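Call for participants - Kitchen & Stockroom Chores Study, Wirnside
Posted 24/08/2023

Gemon is looking for people who do chores. Any chores. Wiping down, putting away, sorting returns, clearing a break room table at the end of a shift. We want to know how far off the machines really are and we need regular folks to tell us, not engineers.

Short version: you do a chore, the robot tries the same chore, you tell us what it got wrong. Paid. Snacks.

Who we want

Adults 18 and up. Home cooks, parents, shelf stockers, dishwashers, motel housekeepers, retired is great. Left handers please apply, we never get enough. No tech background needed and if you work in robotics for a living sorry, not this round.

You should be OK standing for a while and picking up light stuff (cups, bowls, fruit, small boxes). If you need a chair say so, we have chairs.

What you'd do

Sessions run 2 hours at the Tusley building, back entrance, the front one sticks. First you go through a set of small jobs at the table at your own pace. Then you watch the arms have a go and score them on a sheet. Would you let it do this in your kitchen? Would you let it do this on your shop floor with customers around? Be blunt. One lady last round wrote "no" down the whole page and it was the most useful sheet we got.

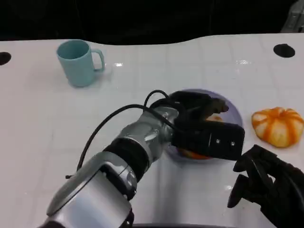
Most of the jobs are dull on purpose. Move a thing, hand it over, put it back where it goes. People do these without thinking and that's the part we're trying to write down. Where do you grab first, do you look before you reach, when do you swap hands. If you talk to yourself while tidying, even better, talk out loud.

Last round had 200 sign ups and 2,088 scored tries. Machines did fine on some of the plain pick-ups, bad on anything soft or slippy, and folding was a mess. So no, it can't run your house yet. Can it do one corner of it? Thats what this round is for.

Pay and so on

5 sessions total, paid by check at the end of each one. Miss one and you still get paid for the ones you did. Parking is free behind Friesen, bring your ticket in and we'll stamp it. Bus stops out front.

Sessions get recorded, hands and table mostly. You sign a form first. You can quit any time and keep what you've earned.

Please wear short sleeves or sleeves that roll up, and leave rings and bracelets at home. Long hair tied back. Closed shoes, no exceptions, we've had to send people home.

To apply

Email the Gemon study desk with "CHORES" in the subject line. Tell us your name, a good phone number, which hand you write with, and the one chore you'd hand over tommorow if you could. Couple of lines is plenty. Mornings fill up first so if you can do evenings say that too.

If you did the April round you can come back, just mention it.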